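Handheld gripper demos: how many per task before you switch?

pendel_ops
November 28, 2023
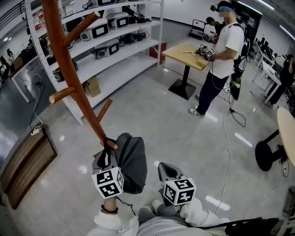
We're collecting for a hanging task and I need to settle the episode count. The current plan is 44 per object, then change the object. The backpack on the coat rack is slow because the loop has to go over a peg, and people end up using only one of the two grippers for it. Do you keep those episodes as two-handed?

Thorlacius
Keep them. An idle hand is still data. We have 2824 episodes and never split them.

utero_lab
Disagree. Ours learned to leave the left arm parked. I'd tag them and train separately - it took us 3 tries to find that out.

Thorlacius
How many objects did you have?

utero_lab
2, so maybe that was the problem.

vavitz
Move the rack between episodes. That matters more than the count.

pendel_ops
We move it every session, not every episode. Will change that and tag the one-handed ones.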